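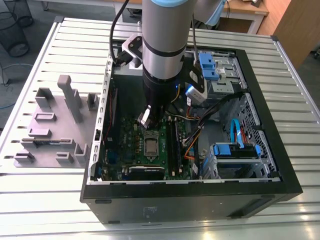

Desktop tower on its side, arm going in over the socket. Long thread on what the software is and isn't doing.

Every few months a vendor deck goes around claiming PC disassembly is a solved planning problem. I work on the control and tooling side of a cell that does it, so let me be a killjoy for a few posts.

1/ Start with the word "autonomous." When I see it on a slide I want to know which layer. Task order? Grasp choice? The last half inch before contact? Those are separate programs with separate failure rates, and the deck always quotes the best one.

2/ In our stack the task order is a text file. It's a behavior tree with comments in it that say things like "do not move this above the latch check." A person wrote it. A person will edit it again this week. I'm fine with that, but I won't call it reasoning.

3/ Motion planning is the part people ask me about, and it's the part I worry about least. An open case is a box with stuff in it. Give the planner a decent collision model and it gets the wrist in and out all day.

4/ "Decent collision model" is carrying a lot in that sentence. The metal parts stay put. Cables don't. A power bundle that crosses the board diagonally is a wall to one planner and thin air to another, depending on how you filtered the point cloud.

5/ We tried both. Filter hard and the arm plans straight through the wires. Filter soft and it refuses to go in at all, because it thinks the case is full. Every demo you've seen picked a setting for that one machine and kept quiet about it.

6/ Our current answer is dull. Cables go in as soft obstacles with a cost, and the controller watches force on the way down. If the force climbs early, back out and replan. It's slow. It has also stopped us from dragging a harness across a board, so it stays.

7/ We ran Nimora on this for a while (the perception package, for those lucky enough not to know it). It found memory modules fine in good light. Then it found them in heat sinks, slot covers and, once, a reflection off the table rail. Confidence was high every time.

8/ I have a grudge about confidence scores. Ours got recalibrated on 2,185 labeled crops from our own cell and the number finally started to mean something. That's a tiny set, and it fixed more than two upgrades of the network did. Label your own data before you shop for a bigger model.
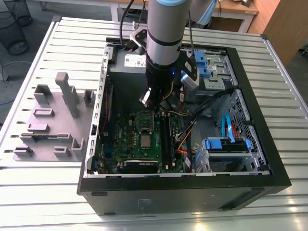
9/ Pose estimation around the socket is where my doubts really live. The detector gives you a box, the box gives you a center, and the center is not where you want the fingers. From up here the gripper and wrist are right over the processor, so a fixed view from this side loses the target about when you need it most. Our estimator freezes the last good pose and goes down on that. If the board shifts in between, the software has no idea.

10/ "So use the wrist sensor." Yes, we do. It has a minimum range, and near contact it's blind too. There's a gap where neither source is telling you anything fresh and the force signal hasn't started yet. I'd like to see any vendor plot that gap on a slide.

11/ A fair question for anyone selling you a cell: how old is the pose at the moment of contact? We log ours. The worst case last month was 400 ms, and that was with a planner that swore it was running live.

12/ Where did those 400 ms go? Message queue. Two nodes talking through a third one that only existed for a dashboard. No learning, no geometry, just plumbing. I deleted the middle node and the insert step got better overnight. I have yet to read a paper that ends that way.

13/ Fixtures, quickly. Putting printed holders next to the machine feels like cheating to some people. I think it's the most honest part of the setup. A part sitting in a known slot has a known pose and the software gets to skip a guess. I'll trade a guess for a bracket any time.

14/ The catch is that the holder poses live in a config file, and config files rot. Somebody bumps the plate, or reprints one holder a hair taller, and the file still says what it said in March. We now touch off on the post at startup and compare. If it disagrees with the file, the cell won't run.

15/ People hated that check for a week. It also caught a swapped tool frame before the first pick. I've stopped arguing for it.

16/ On learned policies, because I'll get asked. We have one from the Juvberg codebase, trained on 200 demos of a single step. It's good! It's smoother than my hand-written version and it recovers from small slips that mine doesn't. I was ready to dislike it and I couldn't.

17/ I also can't tell you when it'll fail. My version fails in the same three places every time. The policy did 40 clean runs, then pressed down next to the slot and kept pressing. The force limit stopped it. The force limit is an if statement.

18/ So that's how it's wired today. Policy proposes, plain old controller clips it, tree decides whether we go on. If you pull the last two out you've got a nicer video and a worse cell.

19/ Simulation: we keep the Flemura model of the case for checking reach and nothing else. It has no cables and its latches have no spring in them. Green in sim means the arm isn't too short. I've seen people put that green in a quarterly report.

20/ Logging is the one thing I'd push on everybody. Raw force, raw joint states, image timestamps, and the exact version of the tree, all in one bag per attempt. We use Dawber for replay. The interface is ugly and it lets me scrub to the tick where things went wrong, so I forgive it.

21/ Before we had that, every failure turned into a meeting where perception blamed control and control blamed perception. I was control. I was wrong more than I'd like.

22/ Things I'd want in writing before believing a success rate: how many different case models, who set the machine down and how carefully, whether retries count, and whether a person was allowed to nudge anything. Retries are the big one. Ours count as failures in one column and successes in another, and I publish both.

23/ Still open for us: seeing whether a latch is fully back before we go for the part. The camera says maybe, force says maybe, and the tree wants a yes or no. Right now we wiggle and check again. If you have something better that runs on a normal PC, replies are open. Please don't send me a deck.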